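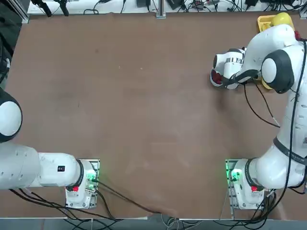 Florencio Aguirre asked whether a tree is still alive once it has been made into a table. It is a good question, and the answer is no. The wood in furniture no longer grows, but it still changes a little with the air around it.

Why does wood swell?
Wood is made of very small tubes. In a living tree, many of these tubes carry water up from the roots. After the tree is cut and dried, the tubes remain. On damp days, the wood takes in water from the air and becomes slightly wider. On dry days, it gives the water back and shrinks.

What can you observe at home?
A wooden drawer may stick in July and slide easily in January. Pupils visiting the Baveck Learning Center may measure a pine board in both months and compare the results.

Words to know
Grain: the lines that show which way the wood fibers run.
Humidity: the amount of water vapor in the air.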